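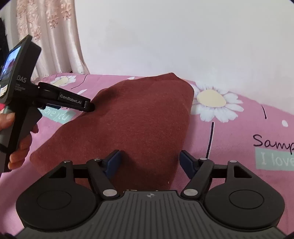

Why not just put it on a hanger, came the first reply to the outline, and spare everyone the talk. Fair question, and the opening slide has to deal with it.

**Opening (keep short)**

Knitted fabric is loops. Loops move under load. A jumper on a hanger carries its own weight from two small areas at the shoulder, and over a few months those areas stretch into points. Heavier yarn does it sooner. Woven shirts don't have the problem to the same extent, so the shirt rail can stay as it is.

So: knitwear is stored flat. Flat storage means folding, and folding means making creases in chosen places. The rest of the talk is about choosing them.

Say at this point that the method is for a bed. People at the Drillness run asked about tables, ironing boards and the floor. A table is better if it is wide enough, but most people don't have a clear one next to the wardrobe, and most people do have a bed.

**Slide 2: the surface**

- A made bed, sheet pulled tight. Duvet off or folded right back.
- Soft mattresses dip where you lean. Stand, don't kneel on it.
- Fitted sheets are easier to work on than loose ones, which travel with the garment when you drag it.
- A patterned sheet can be useful. A printed motif near the neckline gives you something to line up with if you have several to do.

Pause for anyone who wants to argue about the duvet. It holds more air than you think and the creases drift.

**Slide 3: laying out**

Face up or face down? I use face up for checking and face down for the fold itself, so the front of the finished packet has no fold lines down the middle. Some prefer to fold face up throughout and turn the packet over at the end. The result is nearly the same. If the jumper has a deep scooped neck, face up lets you see the back neck tape and set it straight, and I would start there.

Order of work:

1. Neck first. Find the label, put it on the centre line.
2. Shoulders next, pulled outwards gently until the seams lie flat.
3. Sleeves out to the sides. They needn't be straight, but they must not be twisted. Check by looking at the underarm seam.
4. Body last. Smooth from the chest down to the hem with the flat of the hand. Don't pull the hem.

The usual fault is bunching at the top of one shoulder. It comes from placing the sleeve before the neck. Lift the shoulder, let it drop, smooth it again.

Ribbed knit needs a further word. A vertical rib closes up sideways when left alone and opens when you spread it. Spread it only as far as it goes without resistance. If you fold it stretched, it recovers inside the packet and pushes the edges out of line by the next morning.

**Slide 4: the fold**

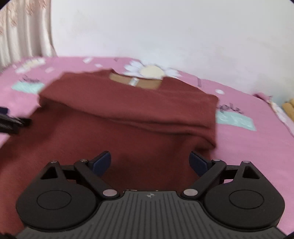

Next come the sleeves, brought in across the back one at a time, each laid down parallel to the side edge. A sleeve that crosses the centre line makes a thick ridge where the two overlap, and the packet won't stack. Turn the cuff back on itself if the sleeve is too long for the body.

Then the horizontal folds. Two options:

- Halves. Hem to shoulder, once. Gives a large, thin packet. Good for deep shelves.
- Thirds. Hem up to the lower chest, then over again. Gives a smaller, thicker packet. Good for drawers.

Both hands hold the crease at its ends and lift together. If you lift from the middle, the corners trail and the fold comes down at an angle. Put the fold down, then run a hand along it once. Don't press hard. A firm crease in wool is difficult to get out without steam.

The packet width I work to is 41 cm, which suits the Görtz shelf inserts and most chests of drawers. Mention that the figure is a convenience and has nothing to do with the yarn. If your drawer is narrower, bring the sides in further before the sleeves go over.

Question that always comes: folding boards. They are fine for T-shirts. With thick knits the board has to be slid out from inside the layers, and it takes the lower one with it.

**Slide 5: fleece**

Different material, so a separate slide. Fleece has pile, and pile grips. Two fleece surfaces laid together stay where they are put, good and bad. You can't slide a layer into position; lift it and place it again. The fold line is round, never sharp, and a fleece item springs open if it is left without weight on top.
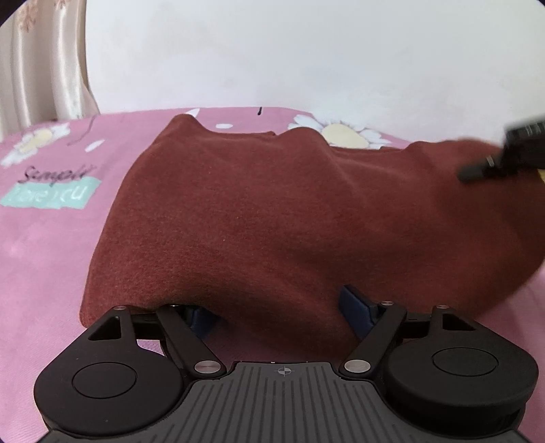 *Fleece cloth, bunched on a pink sheet.*

For anything bunched like this, find one corner or hem and work from there. Shaking it out is quicker but puts lint on the bed, and on dark colours the lint comes back at you. Then:

- lay flat, pile direction downwards if you can tell it
- fold once and let it settle
- fold again, press with the forearm to get the air out
- into the drawer with the fold facing up

Small fleece cloths can be rolled. Large throws should not be, as the core of the roll takes up more room than the folds would.

**Slide 6: storage**

The Flikitz boxes are on the side table for people to look at. Lid off, five packets to a box, no more. A sixth goes in if you push, and the one at the bottom will have set creases when you take it out. Heaviest garments underneath. Swap the order when you remember to.

If the garments are going away for the summer, wash them first. Let them dry completely, and leave them out overnight after that. Cedar blocks are a matter of taste. Moths go for dirty wool in dark, still places, so an occasional airing does more than the blocks do.

Put-away rule for the handout: worn once and clean, over a chair for an hour, then fold. Worn and not clean, straight to the wash.

**Slide 7: the record sheet**

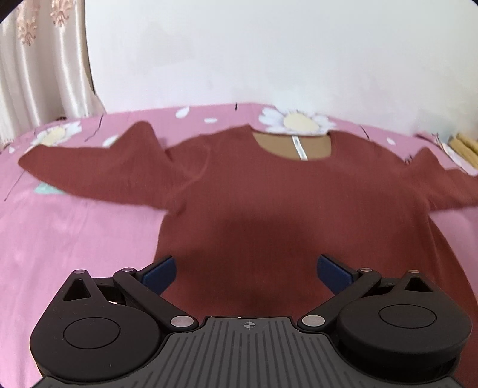
Gatura, January

Notes from the folding log kept over the winter, to be read out only if time allows. The log has 1366 entries, all of them single garments, each with the method (halves or thirds), the fabric and whether the packet was refolded before being put away. Knit with a rib was refolded more often than plain knit. The commonest remark beside the refolds is "sleeve crossed centre", followed by "neck off line". Both go back to slide 3.

The halves method was refolded less often than thirds. I would not make much of it, as the larger jumpers mostly went on the deep shelves and were done in halves from the start. Someone will ask for a breakdown by yarn weight. The log has no column for it. One has been added to the new sheets.

Colour isn't recorded either, though it has some bearing on the work. On a dark reddish knit the folds are hard to see in poor light, and a shadow across the body can look like a crease. Open the curtains or move the lamp to the other side of the bed.

**Practical**

Allow over 15 minutes for people to try it. Garments come from the bag by the door, one each. Walk round, look at the necks first, then the sleeves. Those who finish early can do a cardigan, buttoned, face down, same order as before. Zips are closed to the top and the pull tucked inside the collar.

Collect the handouts that are left over. The projector needs switching off at the wall.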